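Stindside Home Chore Planner, two weeks in

I've been promised a robot that tidies my living room since I was a kid, so when Tien-fu Mok offered me a login for Stindside (it's planning software, you pick a room and an arm and a chore and watch it have a go on your screen) I said yes before he'd finished the sentence!

Setup was easy, and my old laptop coped fine once I shut everything else down. You get 16 chores to start with and the full pack costs another 125 dollars, which I paid, because of course I did. Wiping a table is great. Stacking plates is good fun too, though slow enough that I made coffee and came back. Soft things are where it gets shaky. Socks, blankets, cushions... I'd say it's hopeless with blankets and so-so with the rest, and the help pages are thin on all of them.
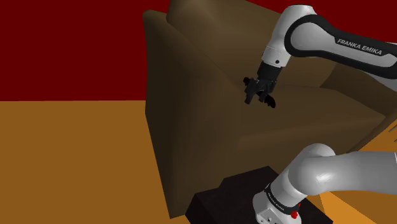
Chairs are my big complaint in real life, with crumbs and coins and the dog's hair all over them, so that's the chore I cared about most. The reach looks promising to me: the arm comes right over the big brown armchair, with the gripper open close to where the backrest meets the seat, and that's exactly the spot I hate cleaning. But look at the dark block the base stands on, parked right in front of the chair. Where do my legs go? I'd want something on wheels before I'd let one in my house.

Would I buy it again? For the software, sure, I'm still playing with it most evenings. As for the chores, I'm keeping my vacuum. Four stars, and please, Stindside, fix the blankets.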